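Section 3. Sharpening and point care

Read this section before using the Kalwood desk sharpener for the first time. It covers mounting, setting the point length, sharpening, and clearing the shavings drawer. Lead pointers and clutch pencils are covered in Section 4.

3.1 Before you start

The sharpener takes round, hexagonal and triangular wood-cased pencils of standard diameter. It will not take jumbo pencils, flat carpenter pencils or pencils with a metal ferrule at the end being sharpened. Colored pencils can be used, but see 3.4 first.

Check that the following parts are in the box:

Sharpener body with drawer fitted
Crank handle
Desk clamp
Cutter key
Cleaning brush

The crank handle is packed separately inside the lid. If the handle has already been screwed on, back it off a quarter turn and check that the thread is not crossed.

3.2 Mounting the sharpener

1. Choose a flat, rigid edge, such as a desk or a workbench. The clamp opens far enough for most household desks.

2. Slide the tongue of the clamp into the slot in the base until it clicks.

3. Set the sharpener on the edge with the crank facing the hand you write with.

4. Turn the clamp screw until the pad touches the underside, then tighten one more half turn.

5. Push the body from side to side. If it moves, tighten again.

CAUTION: Do not clamp the sharpener to glass, or to any edge that is beveled on the underside.

Soft furniture is not a mounting surface. The arm of a chair gives under the clamp pad, and the pencil will go in at an angle.
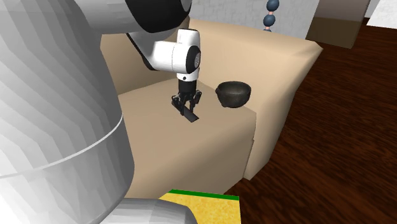 Fig. 3-1. Armchair with a dark bowl on the seat.

If you have no suitable edge, the sharpener may be used freestanding. Press the rubber feet down on a smooth surface and hold the body with your free hand. Expect to sharpen more slowly this way, and do not use the longest point setting.

3.3 Setting the point and sharpening

The dial on the back of the body has three positions. Position 1 gives a short point for heavy writing and marking. Position 2 is the general setting and is how the sharpener leaves our workshop. Position 3 gives a long point for drafting and fine drawing.

1. Turn the dial to the position you want. It must click. A dial left between positions will cut a stepped point.

2. Pull the face plate out until it locks.

3. Squeeze the two tabs on top of the plate and insert the pencil as far as it will go.

4. Release the tabs. The jaws will grip the barrel.

5. Turn the crank clockwise at an even pace. The plate will draw back toward the body as the pencil is cut.

6. Stop when the crank turns freely. Squeeze the tabs and pull the pencil straight out.

A new, unsharpened pencil takes 20 turns at Position 2. Repointing a worn pencil takes far fewer.

NOTE: The jaws leave small marks in the lacquer. If you keep pencils for display or for a collection, wrap one layer of thin paper around the barrel before step 3.

NOTE: Never turn the crank backward. The cutter will not be damaged, but the core may snap inside the cone and have to be cleared as described in 3.5.

3.4 Colored and soft pencils

Colored cores contain wax or oil and leave a film on the cutter. Soft graphite from 4B upward behaves in much the same way. For both, use Position 1 or 2 only.

1. Sharpen the colored pencil with light, slow turns.

2. Follow it with an ordinary HB pencil for a few turns to carry away the residue.

3. Brush the cutter if you can see color on the blades.

Two-color pencils may be sharpened at both ends. Once the pencil is too short for the jaws to hold, finish it in a hand sharpener or fit it to an extender.

If cores break again and again, try another pencil from the same box. A pencil that has been dropped may be cracked along its whole length, and no sharpener will put that right.

3.5 Emptying and clearing

Empty the drawer when the shavings reach the line molded on the inside. Tip them into a bin or a wide bowl. Graphite dust smears, so keep the drawer away from fabric and light-colored upholstery while it is open.

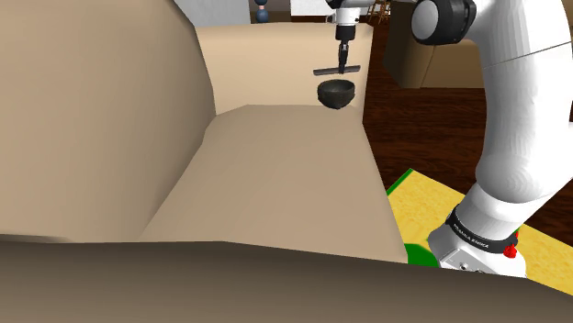

Fig. 3-2. Light upholstery, with bowl at the far end of the seat.

To clear a broken core:

1. Remove the drawer and unlock the face plate.

2. Fit the cutter key and turn it counterclockwise until the cutter comes free.

3. Push the broken piece out from the narrow end with a toothpick. Do not use a pin or a knife.

4. Brush the blades from the base of the cone toward the tip.

5. Refit the cutter, tighten by hand, and replace the drawer.

CAUTION: The blades are sharp. Hold the cutter by its collar only.

Replacement cutters are sold singly under the name Kalwood Cone 2. Cutters for the earlier Dretau model look similar but have a shorter collar and must not be fitted.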